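The Letter for Zulevitz

My aunt left me the apartment and the task of answering her mail. She wrote to many people in her life, and they continued to write to her for some months after the funeral, because nobody had told them. I put their letters in the soup pot, the big one, and I cooked my soup in the small one.

In March I cleared the kitchen and bought a packet of plain paper. I thought I would write to all of them in one week. Then I told myself that a person needs a good table for such work.

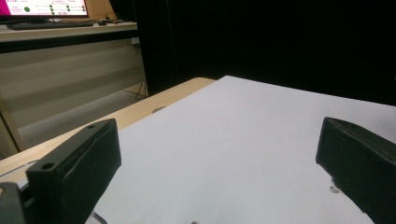
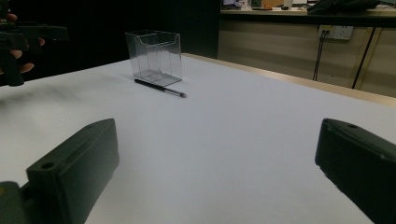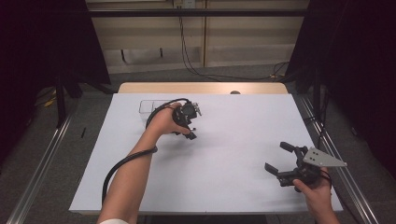

Begin with the hardest one, Etelka Bozsik told me on the telephone, and don't make it beautiful. If you make the first one beautiful you will have to make all of them beautiful, and you will still be sitting there when you are my age.

I asked her which one was the hardest.

"The one from Zulevitz," she said. "You know this already."

I knew it. Zulevitz is a small town on the river, three hours from us by the slow train. My aunt lived there when she was young, before she married. From Zulevitz came a letter every month, in a gray envelope, always with the same blue stamp of the post office, and never with a name on the back. When I was a child I asked her who was writing to her. She said, "The weather." After that I believed for a long time that the weather in Zulevitz could write.

Now there were 3 gray envelopes in the soup pot. I had opened all the others, but these I had only moved from one side to the other.

I made tea and opened the oldest.

It was one page. The handwriting was very small and leaned to the left, as if it walked against wind. It said that the river was high, that the plum trees behind the school had been cut, that the baker's son had bought a car and already sold it again. It said that there was fog for nine mornings. At the end it said: "The lamp at the landing is repaired. I thought you would want to know it." There was no name under it, only a short line, as people make when they are finished with a sum.

The second was almost the same. The river was lower. A new family had come to live in the house with the green door, and they had painted the door. The lamp was broken again.

I did not open the third. I called Etelka.

"It really is the weather," I said.

She laughed so much that she had to put the telephone down, and I heard her walking around and blowing her nose. She and my aunt had shared a room in Zulevitz when they both worked at the cannery. She had known all the answers for my whole life, and I had never thought to ask her.

"He worked on the ferry," she said, when she came back. "He asked her to marry him, on the landing, under that lamp. She said no. She said, I don't want a husband in Zulevitz, but I will miss to hear the news. So he sent her the news."

"All these years?"

"Well, she had asked for it."

"And did she write back?"

Etelka was quiet. I could hear her radio, some program about gardens.

"Once a year," she said. "In August. She sent him a card with one sentence. I don't know what was the sentence. I was curious, but I wasn't that curious."

I looked in my aunt's desk that evening. She kept everything, so I was sure I would find it. I found receipts, a train schedule with the Zulevitz line marked in pencil, a key that opened nothing in the apartment. In the last drawer there was a box of cards, all alike, with a white heron on the front. One of them was already written. She must have prepared it early, or she had forgotten to send it the year before. It said: "Thank you, I am still interested."

I sat on the floor with this card for some time. The neighbor upstairs was moving his chairs.

Then I wrote my letter. I used one sheet and I did not make it beautiful. I wrote that my aunt had died in the winter, that it was quick, that I was her niece, and that I was sorry to tell him so late. I wrote that in our street they were changing the water pipes, so we all walked on boards. The pharmacy had a new sign and the old sign was better. It rained on Tuesday and on the day after it. No, I crossed out Tuesday, he would not care which day. I wrote only that it rained.

I had no name to put on the envelope, so I wrote "To the ferry, Zulevitz." The woman at the post office looked at it and then at me. She put the stamp on.

The other letters were easy after that. I did most of them before Easter. The soup pot I washed two times, and still the first soup tasted a little of paper, or I imagined it.

The third gray envelope I kept closed. I put it behind the clock, where my aunt used to keep the bills.

In May a letter came in a gray envelope, and it had my name on it, written very small and leaning to the left. I read it standing in the hallway with my coat on. The river was normal for the season. They had found a use for the old cannery, it would be a place for storing boats. The heron was back on the landing.

Under this he had written: "You did not say if they finished the pipes."

They had not finished. I took off my coat and went to look for the pen.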